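Workshop Tips: Teaching a Gripper to Seat a Processor

I keep getting asked how we got decent numbers on the Jidik chip-handling study, and most of it was plain old bench sense (plus a lot of coffee!). We logged 1,778 tries in all. My best tip is to practice on a mock board first, because a printed socket costs pennies and a bent pin doesn't.

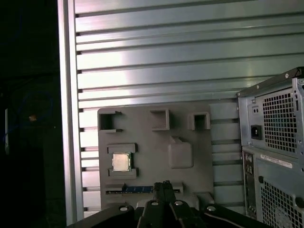 Gray practice board, with a chip in the socket frame.

Next, go for the edges! We compared 12 approach angles, and coming in square to the sides beat everything else by a mile. I also shift the start position a little between runs, so the policy can't just memorize one spot – Stirken's group does it too, and

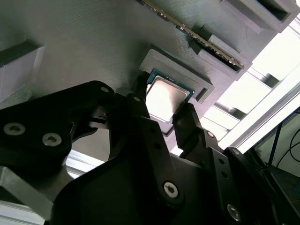
they saw the same bump in success that we did. Write down every miss as well, even the silly ones. Ours fell into roughly 11 types, and the twisted grabs taught us the most.

Save the real motherboard for last, and go slow.
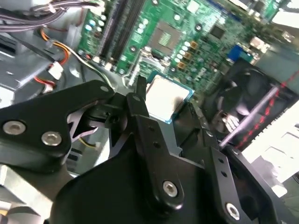
How often should I recalibrate the wrist camera?
Every morning before the first run, and again any time you've loosened a screw on the mount.

Questions? Write to the Judeo workshop desk | © Avotiņš | Back to top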